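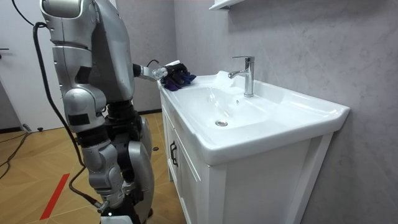 Collasero Bathroom Set, README

Hi, and thanks for downloading! I'm Sena Quaye and I look after the bathroom part of Collasero. It's 2987 clips of one everyday chore, wiping out a sink with a cloth, plus the notes that go with them. If you came for kitchens or floors, those are in other folders (and have their own READMEs, mostly written by Jirayu Jaidee, who is much tidier than me).

The sink

One vanity all the way through. Glossy white, with a ceramic basin on top that has a wide, flat rim, and paneled doors below. Chrome single-lever faucet on the back ledge, round chrome plug in the bottom of the bowl, little overflow hole up on the back slope. In the labels I call these rim, bowl, faucet, plug and overflow. Please stick to those names if you send me fixes! The first batch said "drain" for two different parts and I spent a whole February sorting it out.

The cloth

Just a soft cloth in blue and purple. It gets bunched up a lot, so the label is always "cloth" and we never try to say which side is facing out. Wumpini Owusu wanted a separate label for folds and I still think that way lies madness.

The mess

Dark drops and splashes on white ceramic, which is about as easy to spot as a mess gets. Most of it ends up near the plug, but do check the rim too, especially toward the back. I've missed tiny specks there more than once, because the glare off the glaze is so strong that you stop looking closely.

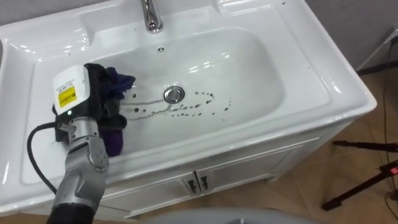
What's in the folders

clips: 2987 files, numbered, no gaps
labels: one text file per clip
check: 268 clips that Ewurabena Essien and I both labeled, so you can see where we disagree (specks, mainly)
extra: 597 clips with no labels yet, not part of the main count

Known problems

A few labels say "clean" when there's still a spot under the overflow. I fix them as I find them.
White on white is hard. The edge between rim and bowl is a judgment call in the brightest clips.
Version 3 renamed the check folder, so old scripts will complain.

Last updated Friday, January 5, 2018. Send corrections to me or to Nilton Chambi, with the clip number please!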